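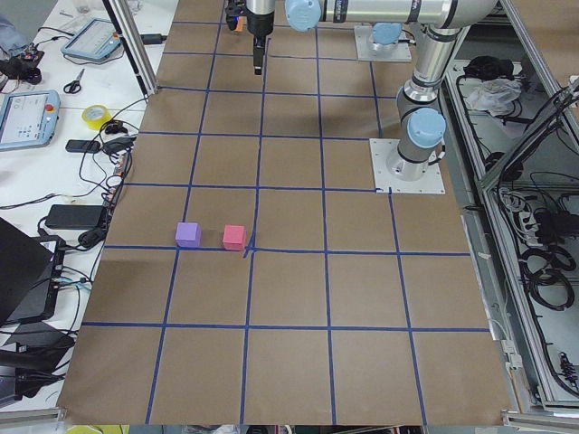
Brown paper with the blue tape grid, two foam cubes on it

Tape grid coming apart – how to fix?
Asked by Mbali Van der Merwe, 1 Apr 2013

Laid a grid in blue painters tape on the big table. Crossing in the middle has frayed, ends curling.

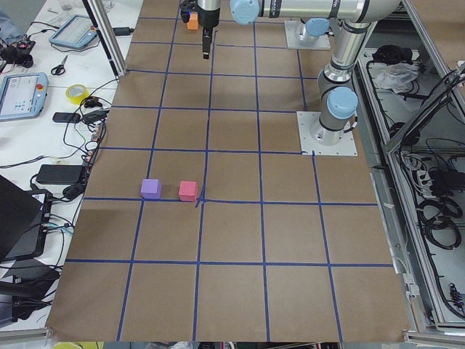
Do I pull the lot up or just patch? Dont want to rip the paper.

Fikri Siregar
Patch. Trim the ragged bits with a sharp blade, go lightly.

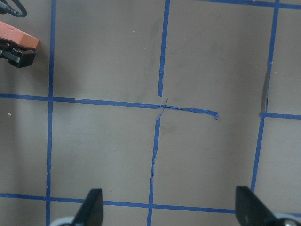

Then new strip over the join, overlap 2 cm each side. Press down with a spoon.

Wendell Abernathy
just draw it in marker
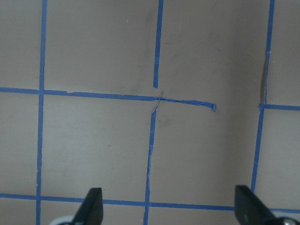 Baoshan Dai
Marker's fine till you want to move a line – then your stuck with it. I'd patch too.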